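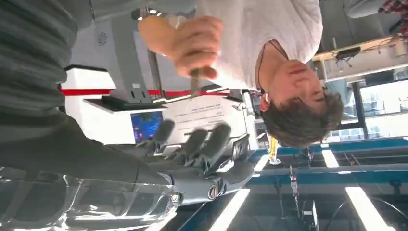 Window side of the room, with the white cabinet or counter behind.

Ticket 969
Product: Trollik compartment organizer, light brown, card size
Site: Flolside, front room
Opened by: Lilibeth Lumbao
Assigned to: Ruxandra Pascu
Priority: Normal
Status: Monitoring

Reported problem

Cards in the organizer do not stay upright. A card placed in the upper left compartment stands correctly when first put in, then leans toward the front divider. Once it leans, the top edge drops below the neighboring dividers and the card is hard to pick out without touching the one in front. The upper right compartment does the same, less often. The lower left is fine.

The organizer is on the two light-wood tables, near the right front edge. It was moved there because the laptop takes the middle of the table. Cards are the small gold-and-brown ones, standard stock, no sleeves.

Log

Entry 1 – R. Pascu
Asked reporter to confirm that the cards are not bent. Reporter checked them against the edge of the laptop. All flat. Asked for the position of the organizer relative to the joint between the tables.

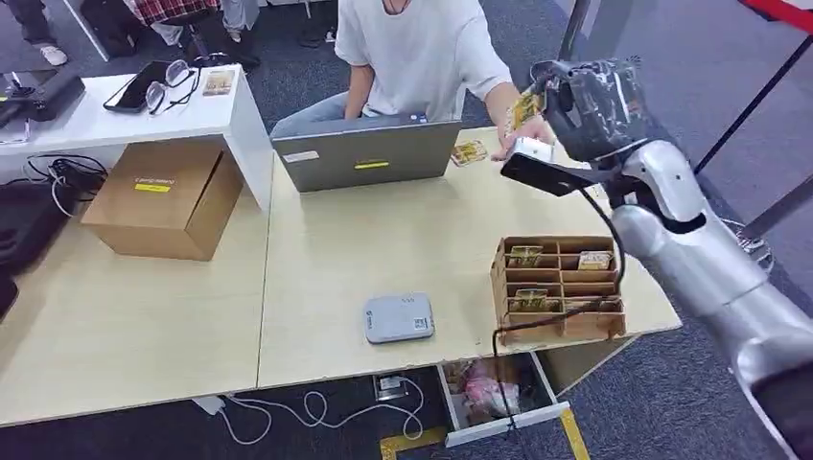
Reporter confirmed that the organizer sits on one table only and does not cross the joint. Also confirmed that there is a drawer under the table on that side, and that people open it while the cards are out. Requested a test with the drawer left alone for one full session.

Entry 2 – L. Lumbao
Test done. Drawer not touched. The upper left card leaned again, but later than usual. The drawer makes it worse and does not explain all of it. Cards lying flat on the table do not move, so I doubt the top is slippery.

Entry 3 – R. Pascu
Please check the table for level. Put a ball-point pen on the top, parallel to the front edge, and let go. Repeat with the pen turned the other way. Then do the same on the second table.

Entry 4 – L. Lumbao
Pen rolls to the front on the right table. Stays put on the left one. Ronaldo Manalastas measured the legs on the right table and found the front pair 6 mm lower than the back pair. The adjustable feet at the front are screwed all the way in. The tables are Nekari and were delivered in September. He thinks the feet were never set.

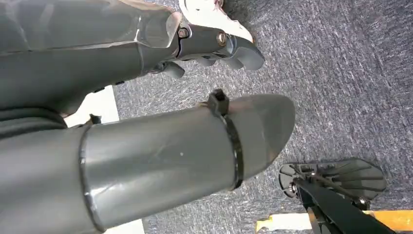 Cause

Right table out of level, front to back. The compartments are wider than the cards are thick, so a card has room to tip in the direction of the slope. Opening the drawer shakes the table and starts the movement earlier. No defect found in the organizer.

Steps taken

1. Emptied the organizer and put it on the left table.
2. Turned out both front feet on the right table, 2 mm at a time, checking with the pen after each adjustment. The carpet makes this slow – the feet sink a little when the weight goes back on, so wait before reading the result.

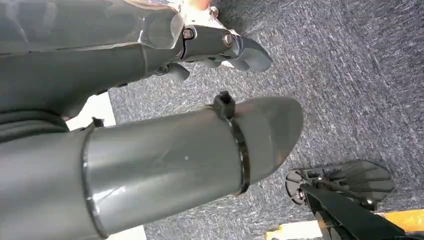 3. Pushed the tables together again and checked the height at the joint with a ruler laid across both tops. First try left a small step. Backed one foot off until the ruler sat flat.
4. Returned the organizer to its old position and reloaded it, lower compartments first.

Entry 5 – Precious Tiongson
Ran a session after the adjustment. Cards stayed upright with the drawer closed. With the drawer opened and closed hard, the upper left card moved but did not fall below the dividers. Acceptable for our use. Is there an insert for narrower compartments?

Entry 6 – R. Pascu
No insert for this model. A folded strip of paper behind the card works as a spacer; keep it shorter than the divider so it does not catch when the card is lifted. Please recheck the level once the feet have settled into the carpet. Leaving the ticket open until Lilibeth sends the result.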